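**Will the machines be taking over my rounds?**

No. Rondileo runs 63 serviced flats and guest lounges, and all of them keep their housekeepers. The robots will be learning the tidying-up jobs (tissues, cushions, cups left about), while you carry on with beds, bathrooms and the final check of every room. Your hours stay as they are through to April, and we'll sit down with each team well before anything is changed after that.

**Do I have to work alongside one?**

Only if you'd like to, at least for now! Kaddale House has 4 of them and the team there all put their names down, which we were really pleased about. If you'd sooner wait and see how they get on, do just tell your supervisor -- it won't be held against you in any way.

**What do I do if it stops halfway through a room?**

Leave it be, carry on with your own work and ring the Mota desk on extension 1768. Please don't try to pull the arm round yourself, however much it may be in your way.

**Which jobs does it start with?**

Coffee tables, mostly. Small, light bits of rubbish are a good place to begin, and I don't think many of us will miss picking them up.
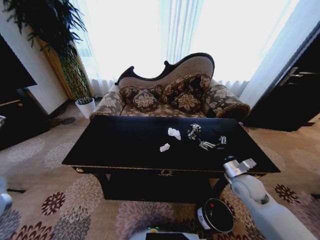

*Crumpled white scraps on a lounge coffee table, with the gripper at the near corner.*

**Will I be paid for the training?**

Yes, at your normal rate, Sunday sessions included. They begin at 900 Josunar Road, in the ground floor meeting room, and there's always tea.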